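Clillach manipulation group
Jan 14, 2020

1/ Writing up a result from the cloth work, since the report will take a while to clear review. Short version: for two-arm folding, telling the policy whether it is holding fabric helped more than doubling the training data. Details and caveats follow.

2/ Setup. Two arms, parallel grippers with printed fingers, a small camera at each wrist and one fixed camera overhead. The policy (internal name Kona) takes the three camera streams plus joint positions and outputs joint targets in short chunks. No force sensing at the wrist. No depth.

3/ Data. 2,161 teleoperated demonstrations recorded since October. Most are towels and T-shirts, folded from a crumpled start. Operators were told to work at a normal pace and to leave their mistakes in.

4/ Baseline behavior. Kona v1 folds a flat towel well. On a crumpled start it often closes on nothing, lifts, moves through the whole fold in the air, and puts the missing corner down neatly on the other side. Then it starts the next fold.

5/ We first blamed the amount of data. Trained on 1,000 demonstrations, then on all 2,161. Fewer bad closes, same air folding after a bad close. More data made it aim better and did nothing for noticing a miss.

6/ Second guess was the finger position. With a thick garment the fingers stop short of fully closed, so joint position gives the grasp away. With a single layer of thin knit the difference is below the backlash in our linkage. Useless for exactly the items we miss most.

7/ So the signal has to come from the wrist image. It is in there. A person looking at single wrist images can nearly always tell a held cloth from an unheld one. The policy has the same pixels and no particular reason to care, as the demonstrations contain very few misses to learn from.

8/ What we changed. Added a small head on the wrist encoder with one output per arm: holding or not holding. Trained jointly with the action loss. The output is also fed back to the action decoder as an input. That is the whole method.

9/ Labels. We marked held/not held by hand on 1,000 short clips and let a classifier trained on those label the rest. Clips where the fingers are closed but the fabric sits behind them are the hard ones. Two labelers disagreed on those often enough that we dropped them — a choice I would like to revisit.

10/ Wrist views from the folding station, green cloth on the white table. One has the fingers open with the cloth out beyond the tips, the other has a pinch of it between closed fingers. Look at the wrinkles running into the pinch. Our occlusion tests say the head leans on those, much more than on the fingers themselves. 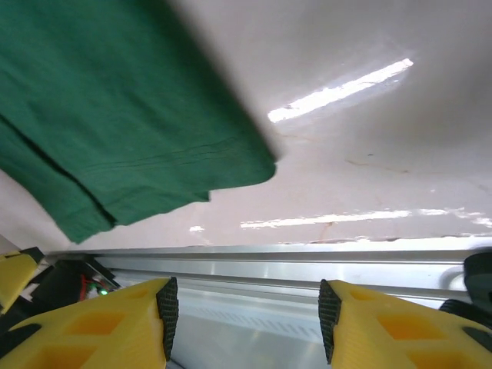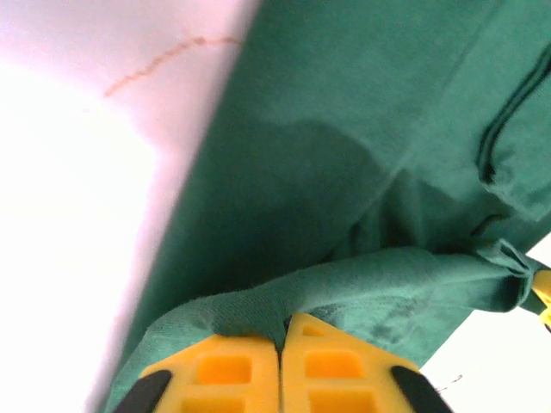
11/ Evaluation. 12 garments, none in training, 10 crumpled starts each, same starts for every policy. We score two things separately: whether the final fold passes a template check, and whether the arm tries again after a missed grasp before moving on.

12/ Outcome. The version with the holding head retried after most of its misses. The baseline almost never did, with either training set. Fold success went up as well, though by less, because a retry from the same pose often misses in the same way.

13/ Ablation worth mentioning: keeping the head but not feeding its output to the decoder gets you a small part of the gain. Feeding it back gets you the rest. We expected the extra loss alone to be enough and were wrong.

14/ Known failures. Glare. The table is glossy and the overhead lights leave bright streaks on it, and the head will sometimes call a light-colored cloth held when it is lying flat next to one. Dark and saturated fabrics are fine. We are testing a matte mat under the same lights.

15/ Also not solved: holding two layers when you wanted one. The head says "held" and it is correct. The fold is still ruined. A layer count would need different labels and probably a different camera angle.

16/ Next is moving the same head to the Wasness cell, which has wider fingers and a lower camera mount. No retraining of the labeler at first, just to see how badly it transfers. The labeling guide goes up with the report, including the clips we dropped.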